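El orden de un dormitorio pequeño: informe de proyecto

Asignatura: Economía del hogar y organización de espacios
Autoras: Araba Bonsu y Nhyira Odoi
Residencia Parumthorpe, 21 de octubre de 2024

1. Introducción

El presente informe trata de una habitación pequeña y de una pregunta sencilla: por qué la cama termina siempre con tantas cosas encima. Las dos vivimos en la residencia Parumthorpe y conocemos bien este problema. El armario es estrecho, la silla se llena de ropa en dos días y después todo pasa a la cama, que es la única superficie grande. Cuando llega la noche hay que mover el montón a otro lugar, y por la mañana el montón vuelve.

Nuestra profesora nos pidió elegir un espacio real y estudiarlo durante el trimestre. Elegimos un dormitorio y, dentro de él, sobre todo la cama y los textiles. No quisimos comprar muebles nuevos ni pintar paredes. Queríamos saber cuánto se puede mejorar solamente con un orden de trabajo y con un lugar fijo para cada tipo de cosa.

2. Situación de partida

Antes de empezar pasamos un cuestionario a 20 estudiantes de la residencia. De ellos, 16 respondieron que dejan ropa sobre la cama casi todos los días. Solo siete guardan las mantas que no usan en otra parte de la habitación. Las demás respuestas fueron muy variadas y no las hemos podido agrupar bien, porque la pregunta abierta estaba mal redactada (es un error nuestro y lo corregiremos en la segunda encuesta).

También leímos el folleto de la casa Dogar sobre el cuidado de textiles acolchados. El folleto recomienda no poner peso encima del acolchado durante mucho tiempo. Nos pareció un consejo útil, aunque en la vida de estudiante no es fácil de cumplir.
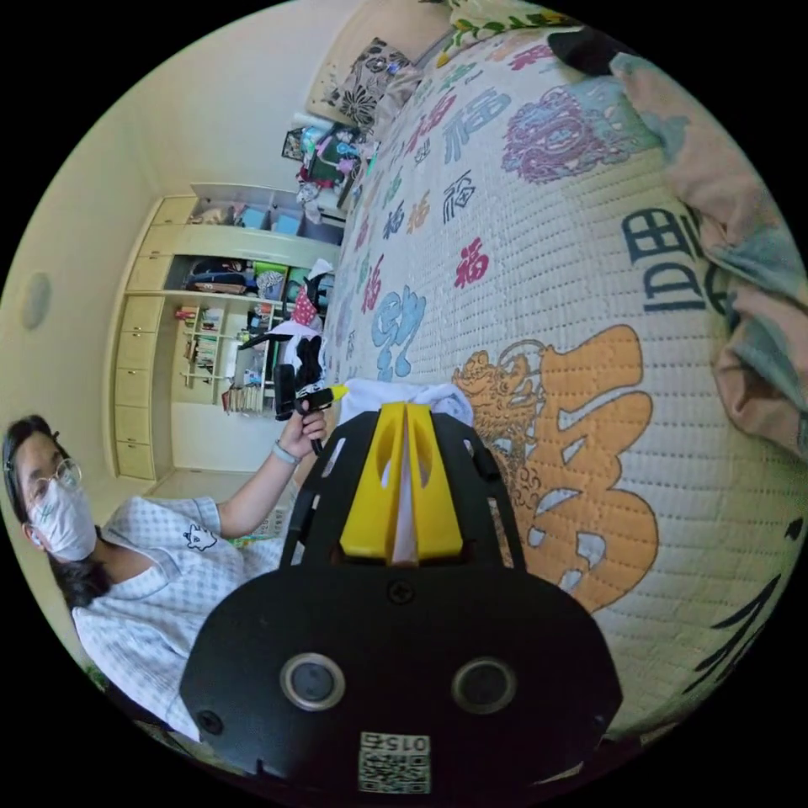 Para el estudio dividimos los textiles de la cama en tres grupos: los que sirven de base, los que abrigan y los que están de paso. La base es lo que no se quita para dormir. Los que abrigan son las mantas, y aquí encontramos la primera dificultad, porque una persona suele tener más mantas de las que necesita según la estación. Los que están de paso son la ropa y los paños. En una colcha tan estampada como esta, con caracteres chinos grandes de muchos colores y un "福" azul y otro rojo, el ojo no distingue enseguida lo que está fuera de su sitio. Un paño blanco arrugado se ve, pero un montón de piezas rosas, verdes y azules cerca de la almohada se confunde con el dibujo. Por eso decidimos que la revisión se hace con la mano y por zonas, y no solo mirando desde la puerta.

3. Método de trabajo

Escribimos el método en forma de pasos para que otra persona lo pueda repetir. Lo probamos las dos, primero Nhyira y después Araba, y cambiamos el orden una vez. Al principio empezábamos por las almohadas, pero así teníamos que moverlas dos veces.

Paso 1. Retirar los objetos pequeños. Son los que más se pierden entre los pliegues: pinzas, cables, gomas para el pelo. Se ponen todos juntos en un recipiente y no se clasifican todavía.

Paso 2. Separar la ropa de los textiles de cama. La ropa limpia se dobla en el momento. La ropa de la que se duda se cuelga en la silla, con un máximo de dos prendas.

Paso 3. Doblar los paños y las mantas desde el lado de los pies hacia la cabecera. Conviene doblar en tres y no en cuatro, porque el borde queda más plano.

Paso 4. Estirar la base. Si es acolchada, se pasa la mano abierta siguiendo la costura, desde el centro hacia fuera. Cuando la costura forma una cuadrícula fina, sirve también de guía para ver si la pieza está recta.

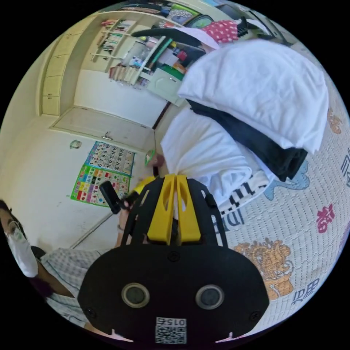
Paso 5. Colocar las almohadas en la cabecera y dejar libre el lado por el que uno se sienta.

Paso 6. Volver al recipiente del paso 1 y llevar cada objeto pequeño a su lugar. Si un objeto no tiene lugar, hay que decidir uno ese mismo día.

4. Resultados

Con el método completo, la cama quedó despejada en menos tiempo en todas las pruebas que hicimos en nuestras habitaciones. No damos una media porque las habitaciones no son iguales y la comparación sería injusta. Lo más lento fue siempre el paso 2 - decidir qué hacer con una prenda cuesta más que doblarla.

La segunda observación es sobre las almohadas. Las de adorno ocupan la parte mejor de la cama, y casi todos los compañeros las quieren conservar. Una almohada grande puede apoyarse del lado de la ventana y hacer de respaldo durante el día.

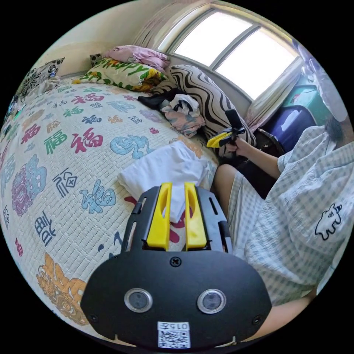
De noche, en cambio, esa almohada necesita otro sitio, y lo más frecuente es que acabe en el suelo. Probamos a ponerla encima de una caja de almacenaje Garkeo, que compramos en la tienda Mavport con el presupuesto de la asignatura, y funcionó bastante bien. La caja tiene que estar a un paso de la cama. Cuando la alejamos hasta el armario, Araba dejó de usarla al tercer día.

5. Dificultades y trabajo pendiente

Nos faltó observar una habitación compartida, donde las cosas de dos personas se mezclan. Tampoco estudiamos el lavado, que cambia mucho el volumen de textiles en la habitación durante la semana. En diciembre repetiremos la encuesta con la pregunta abierta corregida y preguntaremos también por las mantas de invierno. Pediremos permiso a la dirección de la residencia para dejar una hoja con los seis pasos en la lavandería.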